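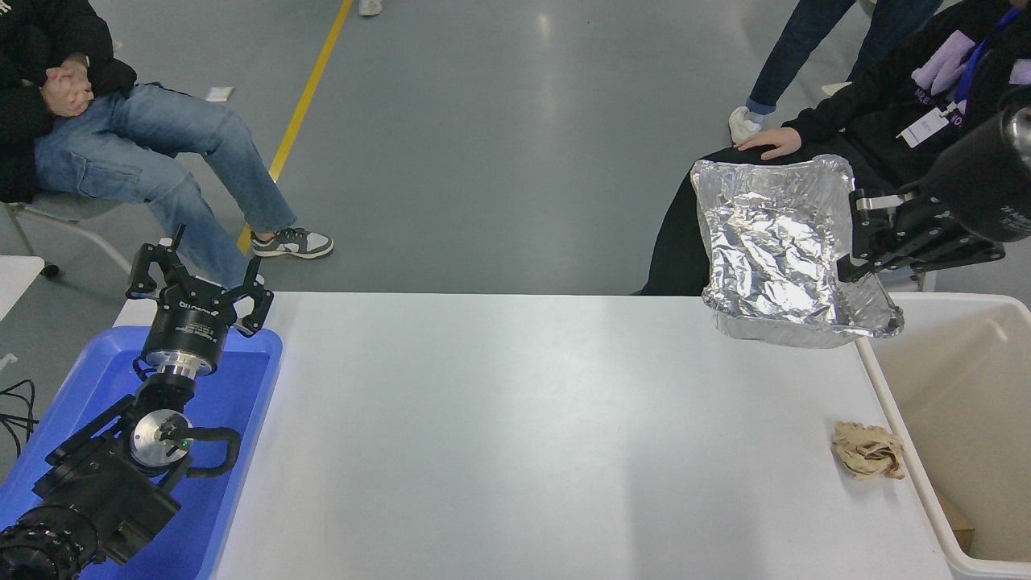 Pimby replacement finger pads and grip-loss kit
Part no. 2596

For two-finger parallel grippers on Pimby bench arms, left or right side. One kit does one gripper.

Why this kit exists
In March we began getting calls about dropped foil trays. The gripper would close on the rim, lift, and then let the tray slide out partway to the bin. The arm reported a good grip the whole time and carried on with empty fingers. No fault code came up, so several customers spent days checking cables and power before they looked at the pads.

The cause was the old pad, part no. 1438. Its face wears smooth, and on thin foil the controller reads the folding of the rim as contact. Jhun Lumanlan at our Atcombe shop repeated the fault on the bench with a worn pair and a stack of ordinary trays. New pads alone made it rarer. New pads with the lower closing force and the slip check turned on cleared it over 1000 lifts.
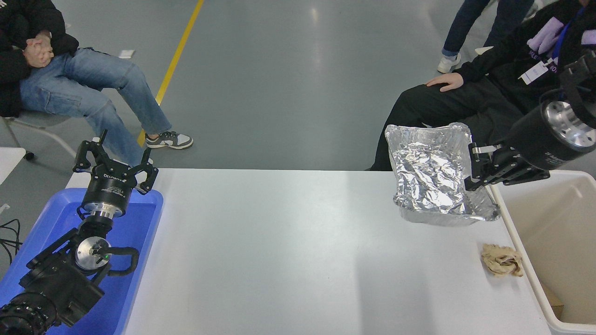
Foil is a hard case for any gripper. The rim gives way before the force reading settles, and once it has creased the tray can tilt and shift its weight to one finger. Stiff plastic and cardboard hide a worn pad much longer, so a cell that handles mixed waste may seem fine until the first foil item comes through.

In the kit
Two ribbed finger pads
Four pad screws and one spare
Hex key
Wear gauge
Settings card for the slip check

Fitting
1. Stop the arm and switch off power at the base. Do not rely on the pause button.
2. Support the gripper and remove the old pads.
3. Wipe the finger faces clean and let them dry.
4. Fit the new pads with the ribs facing each other. Tighten the screws by hand with the key supplied.
5. Power up, enter the closing force from the card, and turn on the slip check.
6. Run 17 test lifts with an empty tray before going back to normal work.

Safety
A dropped tray can have sharp edges. Keep hands and knees back from the table while the arm has power, even when it looks idle. If an item falls, stop the arm before reaching for it.

Not suitable for
Bikau three-finger hands - the screw spacing is different. Kälin adapters made before the slotted finger need part no. 1438, which we still stock for that use only.

Ships from Atcombe. Worn pads can go in general waste.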